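Teaching a table-clearing task by hand: both grippers at once, or one after the other?

Posted by Benito Sotomayor in Demonstrations and Teleoperation

I am preparing demonstrations for a task we call "clear the table." The person holds one gripper in each hand and moves packets, wrappers and other small light items from the table to a trash bin. Later the robot should learn it from these recordings. I made 31 demonstrations in October, in my kitchen.

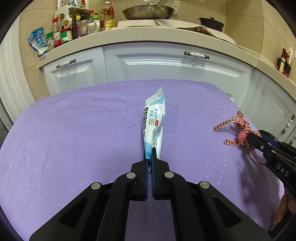

Packet in one gripper, the other at the checked ribbon.

My problem is that I am not consistent. Sometimes both hands work together, sometimes one waits. The policy I trained in Gelano copies the waiting very well — it stops over the table and does nothing. Should I record everything again with one hand at a time? And must I always pinch a packet at its end, or can I also take it by the middle?

Carmela Arrieta

Do not throw away everything. I had the same stopping with a folding task at Grallidham, and the reason was my pauses. When I was thinking what to pick next, the gripper stayed still in the air, and the model learned this as part of the work. So decide the order before you start to record. Then cut the still moments at the beginning and the end of each demonstration. If there is a long pause in the middle, I delete the whole recording.

Two hands are fine if each has a clear job. For soft things like ribbon I would come in slowly and close only when the fingers are well around it, or else you get many half grasps.

About the end or the middle: both are OK, but keep enough of each. With 4 examples of one kind and the rest of the other, the rare one will mostly confuse it.

Also look at how you finish at the bin. I go down with the fingers pointing into it, open, stay a very short moment, and come up the same way. People often drop from high because for a human it is easy, and then the robot drops from high too and misses. 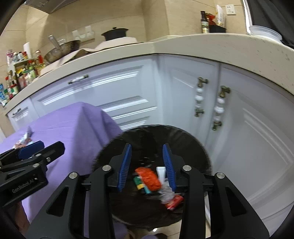
Comments on this answer

Benito Sotomayor: Thank you, this is very clear. I checked and 9 of my recordings have a long pause in the middle, so I will remove these and make 20 new ones with a fixed order. I will write again when the training is finished.

Carmela Arrieta: Good. Change the places of the objects between recordings, but leave the order the same for now.

montes_k

just use remote control, hand held is too shaky. we did it with Flornimmont arms and had no problem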